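## Potovico wants you to subscribe to your storage bins

The Usgate branch of Potovico sent a flyer to every address on our side of town in May, and several readers forwarded it to me asking if it's a good deal. I read the small print twice and I don't think it is.

The pitch goes like this. You pay a monthly fee, they bring you a set of matching bins, and every season someone comes by to "refresh" the set. The flyer says the average home holds up to 3,430 items "without a place." I wrote to ask where that number came from. The reply said it was based on internal research and offered me a coupon.

Let's do the math they left off the flyer. The starter plan is $90 to join and $118 a year after that. You don't own the bins. If you cancel, they go back, and whatever you had in them goes on the floor, which is where it was before you called. Lose or crack one and the replacement charge comes out of your deposit. 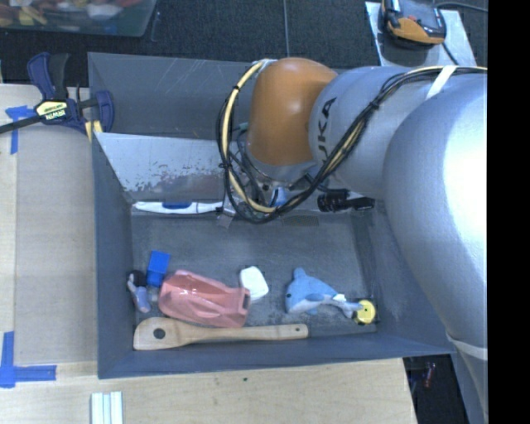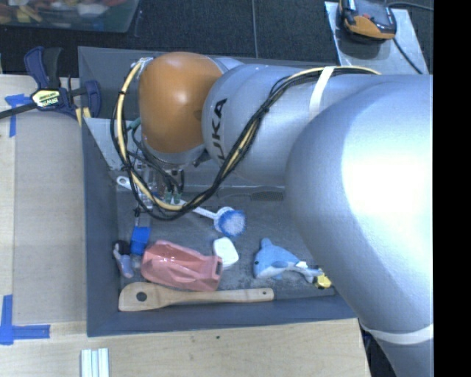
Now compare that with what you can buy outright. I priced plain open bins at Wusis and at the hardware counter at Bañez, and a full set for a two-bedroom apartment came to $80 at the cheaper of the two — less than Potovico's joining fee alone. They aren't pretty. A gray one with sloped sides, like the one on the light wooden tabletop in both photos, does the job fine if all you want is to drop things in and get them back out. I'd be a little careful with sloped sides on a narrow shelf, though, as you give up floor space inside the bin for the same width at the top. Measure the bottom before you buy.

My bigger doubt is about the whole idea that containers fix clutter. I've bought into it myself more than once. What I got was the same stuff in more boxes, plus a label maker I used for one weekend. Potovico's own sample plan has you sorting cables into four separate bins. Who has four kinds of cable problem?

If you've been on the plan for a full year and feel it paid off, write in and tell me what it cost you, deposit included. I'll print the figures either way. The coupon is still on my desk if anyone wants it.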